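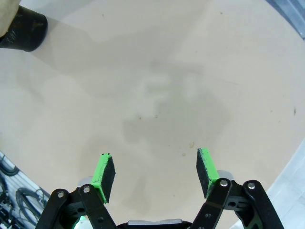
Hauke Vogler wrote to me in July that eating lunch at your desk is a personal choice and that I should leave people alone about it. He gets home 30 minutes sooner by skipping the break, he said, and he would rather have the time with his kids.

I take the point, and I have no wish to drag Hauke to a cafeteria. My complaint is with employers who have made the desk lunch the only lunch. When I started at Pasaribu there were 80 of us and a long room on the second floor with a kettle and bad chairs. At noon it was full. Then the room became a meeting room, and the memo said we could eat "wherever is convenient." That meant over a keyboard. 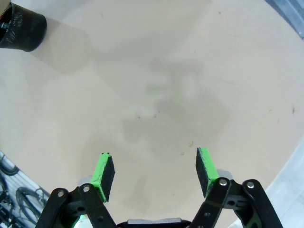
Within a year I no longer knew the people in shipping. I used to hear from Dewanti Kwok that an order was late before it showed up in any report. After the room went, I heard when the customer called. Small problems that had been settled over rice and leftovers now took three emails and a manager.

Some people do need quiet at noon, and a shared room can be a chore if you are shy or tired. Fine. Let them eat in the car or on a bench. A room you can stay out of is still worth having.

The cost argument doesn't impress me either. Our meeting room was booked for an hour or two most days and sat dark the rest of the time - I walked past it often enough. It could have gone back to being a lunchroom from noon to one without anyone giving up a thing.

Fikri Pangaribuan asked for exactly that before he left. He was told it would be looked at. I have since moved on too, and as far as I know they are still looking.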